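4.2 Break points and second serve placement

We now turn to the part of the data that most of the reviewers of the earlier draft asked for. Break points. The full set has 1,382 of them, all from women's singles, all on clay, all from the main draw of the Praltus series (qualifying was left out, the tagging there is patchy). For each point we have server, returner, score, first serve in or out, serve direction in three zones, rally length, and who won it. No ball speed for the outer courts, so speed is not used anywhere in this section.

The question is narrow. Does a server who faces a break point on a second serve change where she puts the ball, compared with her own habits in the same match? Own habits matters here. Pooling all players gives a nice clean effect toward the body serve, but most of that is just weaker servers facing more break points and weaker servers going to the body more often anyway. Same trap as in Section 3. So everything below is within player and within match.

Players with fewer than 200 tagged second serves over the season were dropped. This leaves 79 players. Left-handers kept in, with zones mirrored. We also tried it without them and the sign of the main coefficient does not change, see the appendix.

Model is a plain conditional logit. Outcome is zone, wide as the base category. Predictors are break point (yes/no), court side, games into the set, and whether the previous point ended in a double fault. That last one was added late but turned out to carry a good deal of weight. Standard errors clustered on player. Bootstrap with 500 draws as a check, resampling whole matches, since points inside a match are clearly not independent.

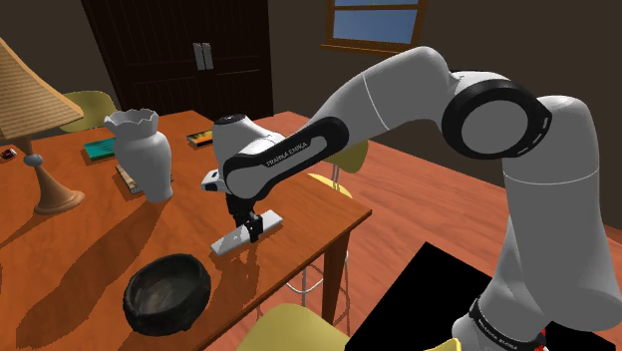
Department of Sport and Movement Science, Bremville
Figure 4.

Results. On break points the second serve moves toward the body, and the move is larger on the ad court than on the deuce court. This is the reverse of what we expected. The usual coaching advice for a right-hander on the ad side is the kick serve out wide, to the backhand, and we thought pressure would push players back to it. Instead they seem to go for margin. The wide serve on that side has the tighter target and it looks like the first thing to be given up.

The effect is not spread evenly. A small group of players does most of the moving, and a fair number show nothing at all, their second serve on break point looks just like their second serve at 40-0. We looked for something that would separate the two groups - ranking, height, age, years on tour - and found very little. Ranking has a weak relation in the expected direction, the better players move less, but the interval includes zero comfortably and we would not build anything on it.

Previous double fault. After a double fault the shift to the body is stronger, break point or not. When both hold, so break point and the last point lost on a double fault, the two effects do not simply add. The combined shift is smaller than the sum. One reading is a ceiling, once a player is already serving safe there is not much further to go. Another is that the returners know it too and step across, which would make the body serve less attractive. We can not tell these apart with the present tags becuase returner position was only recorded at Skastitia, and only on the show court.

Does it work, though. Harder to say. Points won on second serve are slightly lower for body serves than for wide serves in the raw counts, on break points and elsewhere. But zone is chosen, not assigned, and a player who goes wide on break point may be the one who is serving well that day. Adding the share of second serve points won so far in the match takes away most of the gap. What remains is small and changes sign between the two halves of the season. We read this as no evidence that the shift costs points, and no evidence that it saves them either.

Rally length is a bit more informative. Rallies after a body second serve on break point run longer than those after a wide one, and this holds after the same adjustment. Fewer outright return winners, fewer return errors too. So the server buys herself a longer point and not neccessarily a better one.

Comparison with earlier work. Subramaniam used hard court data and a two-zone coding, body and not body, and reported no shift on break points. With our data recoded to two zones the effect shrinks but is still there, so the coding is only part of the difference. Surface probably the rest. On clay the kick serve sits up and the returner has more time, so the price of a loose wide serve may be higher.

Limits. Zone tagging was done by two coders from broadcast video, and they agreed less well on body vs. T than on wide vs. the rest. Any error there blurs the body category and would most likely pull our estimates toward zero. Also, score is treated as pressure, full stop. A break point at 0-0 in the first set and one at 5-5 in the third are the same thing to this model. Splitting by stage of match leaves thin cells for most players, and the late-set cells in particular are too sparse to report player by player. The pooled version of that split is in Section 4.3, together with the tiebreak points, which were held out of everything above.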